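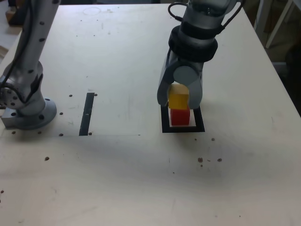
Department of Art History and Museum Studies, University of Flalness

Figure 1. A yellow cube resting on a red cube, on a pale wooden tabletop.

4. What the labels say about copies

So, the labels. I'd gone into this part of the project thinking it would be the dull bit, a few weeks of typing up wall texts before I could get back to the paintings, and it ended up taking over the whole paper. I read 646 of them, all written for oil portraits on public display in three collections: the town gallery at Grirkow, the Vasodero bequest, and the old mercantile house at Vrettos, where the pictures still hang up the staircase more or less as the family left them. I copied each one out by hand first and typed it later. Slow, yes, but you do notice things when you have to write "attributed to" for the fortieth time in an afternoon.

The question I wanted to put to them was a simple one. When a gallery knows that a portrait is a copy after somebody else's picture, does it say so on the wall, and if it does, who gets the credit?

I counted a label as owning up to a copy if it used the word itself, or "after", "replica", "version of" or anything else that a visitor with no training would understand as meaning that another picture came first. By that test 69 labels qualify. Only 20 of those name the person who made the copy. The rest name the painter of the original and leave it there, usually in a bigger typeface than anything else on the card, so that a visitor walking past at normal speed would come away thinking they had seen the real thing.

I should say that "owning up" is my phrase, and Sadia Kakakhel told me off for it when I read her an early draft. Her point (a fair one!) is that it makes copying sound like a crime. In the period I'm dealing with it was a perfectly respectable part of the trade. A sitter might order the main portrait from a well-known name and then want another for a married daughter, one for the office and one for a brother overseas, and the well-known name had better things to do. Those jobs went to studio hands, to younger painters who needed the fee, and to women who had been taught at home and could not easily get sitters of their own. I've kept the phrase, but I use it about the galleries and not about the painters.

4.1 The Vrettos staircase

Vrettos is the odd one out, so I'll take it first. The labels there were written by one person over one winter, and they read like it. They are long, they ramble, they go off into what the sitter died of and who got the silver. But they are also the most generous of the lot towards copyists. Parveen Swati, who wrote them, had the household account books open beside her while she worked, and wherever a payment for a copy turned up she put the copyist's name in the first line. When I asked if this had been a policy she laughed and said she'd just written down what she found.

The account books matter more than I can show in one section. They give fees, sizes, the price of canvas and carriage, and now and then a grumble about likeness. One entry complains that the second version of a grandmother "has come out cross". I went up the stairs to look at the picture again after reading that, and I have to say she has.

4.2 The Vasodero bequest

Here the labels are short and grand. Each has a painter, a sitter, a line of biography and the words of the bequest, and almost nothing on how the picture came to be made. The files behind them tell a different story. Junaid Pirzada let me go through the curatorial folders on a Tuesday, when the galleries are shut, and in folder after folder there was a typed note or a letter from a previous keeper saying quite plainly that the picture was a studio copy and giving good grounds for thinking so. None of it had reached the wall.

I don't think anyone was hiding anything. The terms of the bequest require the donor's own wording to be kept on the label, and the donor believed he had bought originals. What the staff may add is limited to a second card, and second cards cost money and have to fit under the dado rail. Still, a handful do exist, and they are very good. My favourite sits beneath a portrait of a wine merchant and explains in four sentences how the pose was reused, with the hand turned over so that it could hold a letter. I watched people read it and then step back to look at the hand, which I hadn't seen them do anywhere else in the building.

4.3 Grirkow

Grirkow rewrote everything last June, which was both lucky and maddening for me, as I'd already copied out the old set. It does mean that I can compare. (The figures given above use the new labels only.) The old ones said "after" a great deal and never explained it. The new ones mostly drop "after" and spell the matter out: painted by a studio assistant, from the portrait now in such a place, for such a member of the family. Myroslav Romaniuk, who led the rewriting, told me that the preposition had been the most common query at the front desk for years. People took it to mean "later than".

There is a cost, though. Once "after" goes, so does a certain useful vagueness, and in several cases the new label is firmer than the evidence allows. Kekeli Nutsugah has looked at two of the Grirkow portraits out of their frames and doubts that they are by the same hand at all, although the labels now give both to one assistant. I agree with her about the smaller one. The lace in it is put on with a dry, quick touch that I can't find anywhere in the larger picture — and I have spent a silly amount of time looking for it.

The next section takes up those two portraits in detail, beginning with the canvas stamps.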